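Sim notebook, student kitchen project
13/07/2020

Reran the drawer task in the simulated kitchen with the new reward weights. Soledad Figueroa's branch, merged with Tindari's helper functions, which means all the variable names are now in two styles and I have stopped minding.

Batch was 1,000 episodes. Counted as success: 257. Before we get excited, the April build scored higher, and that one had a bug which let the arm through the cabinet doors.

Things noted:
- Seed 6 still hangs on load. Left it alone.
- Marble texture is the slowest asset we own. Kinyua wants it kept. Kinyua chose it.
- The success check only reads the joint value of the drawer, so a drawer nudged by an elbow scores the same as one opened by the handle. Must fix before the Lekis demo.

Same kitchen for both, left-hand drawer shut in the first and open in the second:
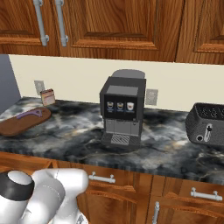
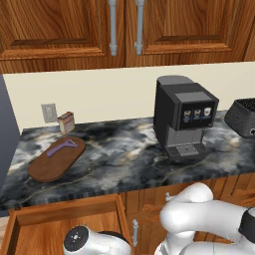 Next job is a contact term on the handle, with a penalty for touching anything else — small to begin with, as last time we made it large and the arm learned to stay perfectly still, like a first-year asked a question. Soledad to write it, me to break it. Logs are in the Sketosach folder under run 2.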